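### 3.2 Supply and record keeping at the drying sites

The survey covered growers who sold dried chamomile and lemon balm to Flakano, a herbal remedies firm with drying sheds at Vilia and Matlala. Growers were paid by weight on delivery. We took the weights from the sheds' own books, starting in March, and left out any bag that had no grower's number on it.

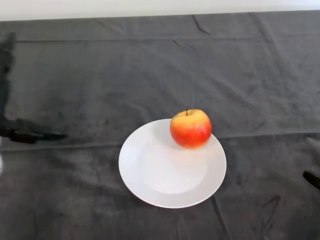
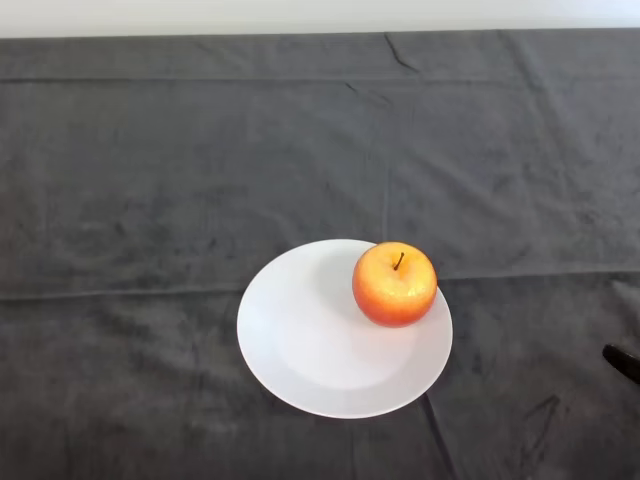
**Figure 3.** An apple on a white plate (first picture); dark grey cloth with fold lines (second picture).

Oratile Le Roux objected to the use of delivery weights when an early draft was read at Hanville, saying that leaf brought in damp would weigh more and that the Vilia shed had no moisture meter until late in the season. We accept the point. The Vilia figures are therefore given separately and should be read as an upper limit.

In all, 3,029 bags were entered in the books, of which 1,582 came through Matlala. A further 41 had no grower's number and were dropped. Most growers delivered chamomile only. Those who grew both plants tended to bring the lemon balm later, after a second cutting, and were paid at a lower rate for it.

The firm's buying rules changed on 23rd June, when it stopped taking bags with more than a small share of stalk. Deliveries at Matlala fell for a short time after this and then rose again. The Vilia books do not show the same dip, but bags turned away there were not written down, so the two sheds cannot be compared on this question. Prices paid to growers are dealt with in section 3.3, along with the cost of carriage from the outlying farms.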